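The Second Folder

For seven years Géza Hajdu folded shirts at the Protlow laundry in Flambridge, and in September they gave him a chair. His work now was to sit beside the machine and press the green key when it was confused.

"It is easier for your back," said the manager.

It was true. His back was very well. But his hands did not know where to go, so he kept them in his pockets, like a visitor.

He missed Varnik, who used to sing at the next table - badly, and only the first lines.

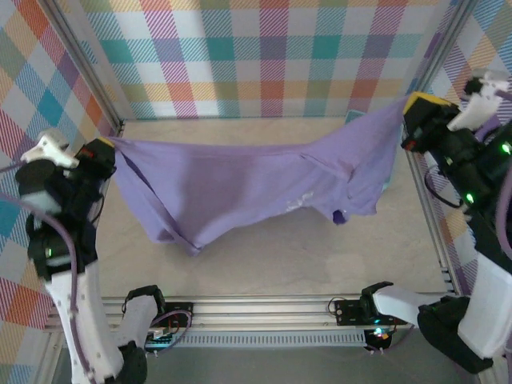

A purple shirt between the two arms, morning shift.

The shirt hung there with its collar twisted. Géza waited for the key to light. Then, very quietly, he began to sing the first line.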